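The metronome had belonged to Costel Preda's teacher, and it limped. It gave one beat a little early and the next a little late. Costel had learned the piano on it, so for years he limped as well.

He was forty-six now and taught in two rooms over the bakery in Silina. He had 11 pupils. Most of them came because their parents had come, and they sat on the same stool and made the same mistakes in the same bars.

The Bratu girl was different. She was nine and could not count at all. She could play any tune she had heard once, but she held the long notes until she got bored with them and then moved on.

"How many beats is that one?" Costel asked.

"It's a long one," she said.

"It's four."

"It felt like enough."

He wrote the numbers under the notes in pencil. She played it again and held the note for three.

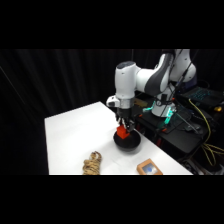
## The second lesson

He set the old metronome on the lid and wound it. She listened with her head down.

"It's lame," she said.

"It's old."

"No, one leg's shorter. Listen. Tick, tock. Tick, tock." She walked it for him across the carpet, dipping on the left foot, and she had it exactly.

Costel had told other pupils about the fault, and they had nodded. None of them had heard it. He folded a piece of card and pushed it under one side of the case, then took it out and tried the other side. She shook her head each time until the card was folded in three.

"There," she said. "Now it's walking properly."
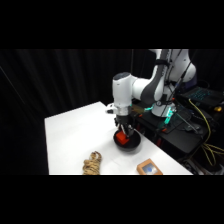
They left the piano shut for the rest of the half hour. He had her walk the length of the room, one step to a beat, and hum. A long note lasted from the door to the edge of the rug. A short one was a single step. When she came to a rest she stood still and closed her mouth, and she did not like it.

"What's it for?" she asked.

"It's part of the tune."

"But I'm not doing anything."

"You're waiting. Do it again."

Down in the bakery somebody dropped a tray. She waited through that too, and came in on time.
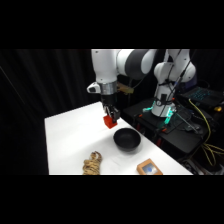
Her mother arrived early and stood on the landing with her coat on. She wanted to know why she could hear feet and no piano. Costel said they were working on the rests. She paid him the full fee, but she counted it out slowly.

The pupils' concert was on 17th April, in the hall behind the Esus chapel. The girl played last. She had a slow piece, two pages long, with a whole silent bar near the end, and Costel had been worrying about that bar since March.

She reached it and took her hands off the keys. A man in the second row began to clap. She did not look round. Under the stool, where only Costel could see from the side, her left foot went down, and her right, and her left, and her right. 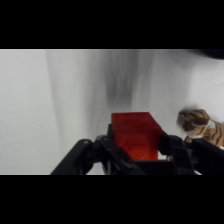
Then she played the last line. The man clapped again, more carefully this time, and the others joined in.

Costel carried the metronome home in a shopping bag. He put it back on the lid and wound it, and found that the card had fallen out somewhere on the way. It limped as it always had. He listened for a minute, then went to look for a pair of scissors and an old envelope.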